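Checking the Numbers: Does a Simulated Wrist View Help a Planner Reach Past Furniture?

Project report, Manipulation Software course
Agata Cocco and Wim Mertens
Supervisor: Pauline Bellamy

Summary

We were asked to repeat a result from last year's student project, which claimed that adding a simulated wrist view to the planner Birkura made it much better at reaching objects partly hidden by furniture. We ran 276 episodes in simulation. We do see an improvement, but it is smaller than the one we were told to expect, and a good part of it goes away once the scoring script is fixed. We do not think the original claim should be repeated without a warning attached.

1. Where the claim comes from

Birkura is a motion planner written by students over several years. It takes a goal pose for the gripper and a rough map of what is in the way, and it returns a path. In its plain form it only uses one fixed view from the front of the workspace. Last year Raffaele Sartori added a second input, a view rendered from behind the gripper and looking past the fingers, and reported that failed reaches became rare.

The report is well written and the code runs, so we want to be clear that we are not accusing anyone of anything. Our trouble was with three sentences in the results section. One says the wrist view "lets the planner see what it needs to see." Another says the improvement "holds across scenes." The third says that failures were "mostly due to physics glitches." None of the three comes with a table. When we asked for the logs we got the ones that were left, which cover fewer than half of the runs.

2. What we built

We used the scene generator Fiton, which places a large wooden structure in the workspace, then a target object behind or inside it, then the arm at a random start pose. Each scene has a seed, so it can be made again exactly. We wrote a small tool called Magbanua that sits between Fiton and Birkura and does three jobs: it saves every wrist image the planner was given, it saves the path that came back, and it writes down why an episode ended.

The last job was the one that took the time. In the old code an episode could end in success, collision or timeout. A planner that gave up without moving was recorded as a timeout, and timeouts were then dropped from the total as "glitches." This means a planner that refused every hard scene would have scored very well. We split the timeout label into two, "gave up" and "ran out of steps," and kept both in the total.

We also had to pick a cutoff for how long the planner may think. We used 4 seconds, the same as last year. We did not test other values, and a longer limit might help the plain version more than the wrist version. That is a guess.

3. What the wrist view contains

Before running the full set we spent an afternoon going through saved wrist images by hand. We wanted to know how much of a hidden object the planner really gets to work with, because "sees what it needs to see" is a strong thing to say about an image. In many of them the fingers and the gripper body take up a lot of the picture and the wood takes up a lot of the rest.

The image printed in this section is one we kept coming back to. The fingers are apart with nothing between them. Blue and white surfaces show in two places, as a thin strip past the upper side of the red-brown wood and again through a small opening in the dark side face. The left fingertip covers part of the blue strip, and the gripper body hides the bottom of the opening. A person can guess that the two patches might belong together, but we would not bet on it, and the planner's segmentation step has even less to go on. It has no rule for joining two patches of similar color with wood in between. It treats them as two obstacles, or two targets, depending on which label it hands out first.

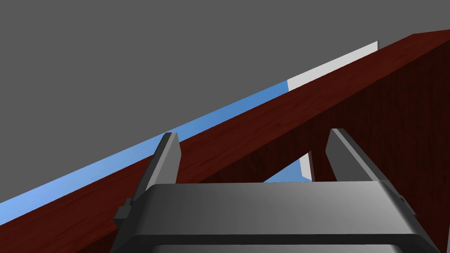

4. Method

We ran two versions of Birkura on the same seeds. The first used the fixed view only. The second used the fixed view and the wrist view. Everything else was held the same: start pose, step limit, thinking time and the collision margin around the fingers. Each version got 138 episodes, which makes 276 in all.

Katia Pace, who was not otherwise part of the project, picked the seeds for us from a list without seeing any scenes. We did this after noticing that the seeds in last year's config file were not in order and had gaps. There may be an innocent reason. Scenes that fail to load are often deleted. But a gap looks the same whether a scene failed to load or failed to give a nice result, and we did not want to leave the same question for the next group.

An episode counted as a success if the gripper reached the goal pose without touching the wood. We did not score grasping. Last year's report uses the word "grasp" in its title, but the code only checks the pose, and closing the fingers is never simulated.

5. Results

With the old scoring script, the version with the wrist view looks far better than the plain version, just as reported. We could reproduce that much, and we were relieved, because it meant our setup was not broken.

With the corrected script the gap shrinks. The wrist version gave up without moving in 62 episodes. Under the old rules all 62 would have been thrown out before the success rate was worked out. The plain version gave up less often and crashed into the wood more often, so it was punished under the old rules for trying. Once both kinds of failure count, the wrist version still comes out ahead, but the lead is modest and it is not spread evenly. Nearly all of it comes from scenes where the target sticks out past one side of the structure. In scenes where it can only be glimpsed through an opening, we could not tell the two versions apart.

We looked through the "gave up" episodes to find out what was going on. The most common pattern was the one described in section 3: two patches, two labels, and a planner that believes the goal is inside an obstacle. It then returns an empty path, which is the correct thing to do given what it believes.

6. Things we tried that did not help much

Masking out the gripper. We know the shape of the gripper, so we can tell the segmentation step to ignore those pixels. This removed some false obstacles near the fingertips. It did nothing for the hidden parts of the target, since a masked pixel is as empty as a covered one.

Joining patches by color. We added a rule that merges nearby patches with similar color. It worked on the scenes we had been staring at and made a mess of others. Simulated shading changes the color along a single surface, so a loose rule merges too much and a strict one merges nothing. We turned it off before the main runs.

Taking two wrist images. The arm moves a short way to the side and looks again. This is the idea we believe in most - and it is also the one we tested least. Our code for it, called Brarnia, is 427 lines long and still fails when the side move itself is blocked. We ran it on a handful of scenes and are not reporting a rate for it.

7. Limits of our own work

It would be odd to complain about last year's report and then skip this part. All our scenes are simulated, with a plain gray background and no clutter. A real room would be worse for segmentation, though real wood and real light might also give cues that ours lack. We only used one kind of structure. We changed the scoring script ourselves, and while we think our version is fairer, it was written by the same two people who suspected the old one. Pauline Bellamy read the changes and found one mistake, where a collision in the final step was counted twice. It is fixed and the runs were repeated.

We also cannot say why the plain version gives up less. Our best explanation is that it has less information and so finds fewer reasons to stop, but we have no test for this.

8. What we would ask the next group to do

Keep every log, including the dull ones. Fix the seeds before looking at any scene, and put the list in the report. Finish the side move in Brarnia and run it on opening scenes only, because that is where the single wrist view gave us nothing we could measure. And please change the title of the project page, which still says "grasping."

The corrected scoring script and the saved wrist images are in the course folder under Magbanua. The old script is there too, unchanged, so that both sets of numbers can be checked.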